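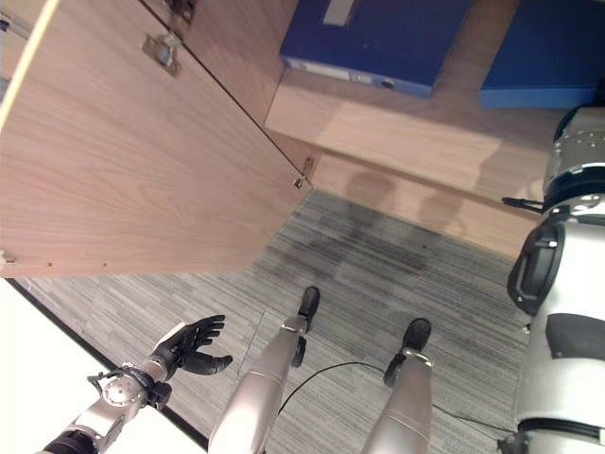 Teaching a humanoid to put the office files away is mostly a matter of teaching yourself to stand still. You wear the headset and the gloves, the robot copies your arms, and anything you do without thinking gets recorded along with the job. We run our sessions at Grostano on ordinary furniture, and the cupboard task is the one I give to every new operator, who invariably expects it to take ten minutes. Get the robot to the point where the door is swung well open, the blue binders are in view on the shelf and both feet are planted on the carpet, and only then think about hands. Look down before you do anything clever. If there is a cable running past the feet, as there is on ours, you want to know which side of the right leg it is on.

What you need

One robot, one headset, a pair of tracking gloves, and a second person holding the stop button who is not also reading their messages. Set the recorder to save each attempt as its own file. We once saved a whole afternoon as a single file, and whoever trimmed it has not forgiven us.

Step 1. Line up your arms

Hold your own arms in the robot's resting pose before you switch on following. If you skip this, the robot will hurry to catch up with you, and it has no idea that there is a door in the way. Ours is set to wait 700 milliseconds after the switch. It feels much longer.

Step 2. Open the hand early

Open the fingers while the hand is still low and clear of the cupboard. New operators like to reach first and open later, as people do, and end up rapping the shelf with a closed fist. Turn the palm up, bring the hand forward, and slide the fingers under the binder's edge.

Step 3. Pull, then lift

Draw the binder towards you until a good part of it overhangs the shelf, then lift. Go at half the speed you think is sensible. The learning software copies your pace faithfully, including the bit where you panicked.

Step 4. Mind the door

The elbow you are not thinking about is the one that will find the door. Glance at it through the headset before each move. Moving your head is fine, but do it slowly, or the footage will make everybody ill.

Step 5. Put it back and do it again

Return the binder, lower both arms, stop the recording. Mark the attempt good or bad straight away, while you still remember and before pride sets in. Keep the bad ones in a separate folder.

How many is enough?

For our first usable version we recorded 262 attempts and kept 121. The Trodurbridge office got by with fewer, and mentions it often. Shift the binders a little between attempts, otherwise the robot learns one exact spot on one exact shelf and is baffled by any other.

Take a break every 2 files if your shoulders are complaining.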